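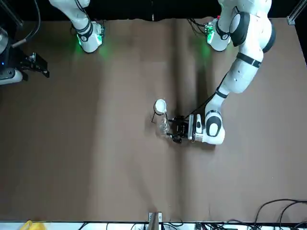 Mesa con papel marrón, Tratville.

La profesora de química lleva 8 años en el instituto de Tratville y prefiere hablar de los horarios. «Tengo 114 alumnos y siete grupos —me dice—, y para corregir uso las noches». 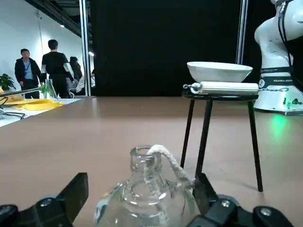
M. Gernon

¿Y las prácticas? «En febrero hicimos pocas. Pedimos 600 euros para material y todavía esperamos la respuesta». Ella quiere continuar aquí el próximo curso.

Usamos cookies propias y de terceros. Aceptar | Configurar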